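Club social accounts: how to post during matches with no crowd?
Posted in Sport > Clubs and Media 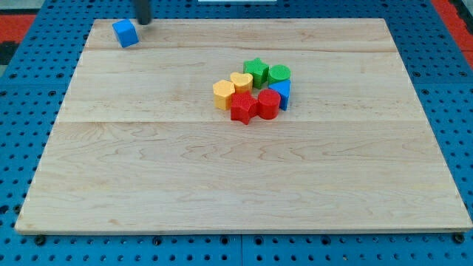

I run the accounts for Groltari, a second-tier handball side. Our hall is shut to the public until July while the roof is done, so home games are played with no spectators. We have 706 followers and most used to come in person. What should I post on match day? I have one phone and no budget.

Groltari_media

Post the line-up an hour before, then the score every 15 minutes. Stasen did it that way when they were locked out of their hall. Keep clips short. Ours at Bråten got far more views once we stopped putting up whole halves. Also ask the league about filming rights, as ours only allowed 2 clips per match.

bratenfan

just stream it

left_wing_7

Streaming needs someone on the phone all game, so you can't do updates as well. We use Briteo to queue the line-up and half-time posts on Monday and only do the goals live. Check your league's rules first though, some want a fee.

touchline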